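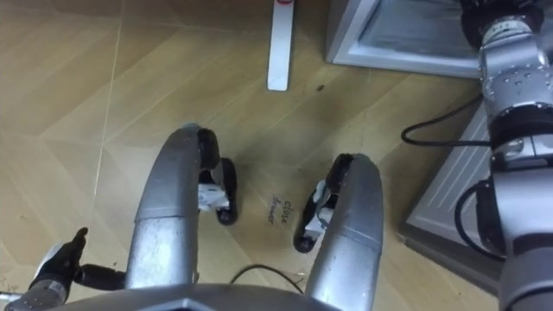
Neelam Rajput would start with the software that decides when a task is over. On the Ikar stack, she says, the planner used to take a finished trajectory as a finished job, and it would report success on a drawer that was still open by the width of a hand.

"The arm had gone where it was told," she says. "The planner never asked about the drawer."

The fix took her group at Vetberg more than 11 weeks. Each skill now carries its own end check, written separately from the motion code. For "close drawer," the check compares the drawer front with the cabinet face and allows 6 millimeters of error.

Rajput replayed 1,592 logged attempts against the new checks before anything ran on hardware. Most of the disagreements came from perception, she says, with the arm blocking the head camera's view of the cabinet.

"So we added a third answer. Closed, open, or can't tell. If it can't tell, the base backs up and looks again."

It gets 2 looks, then stops and asks for help. She wants the retry logic moved into Andia, the group's planning tool, by September. The end checks will stay in their own files.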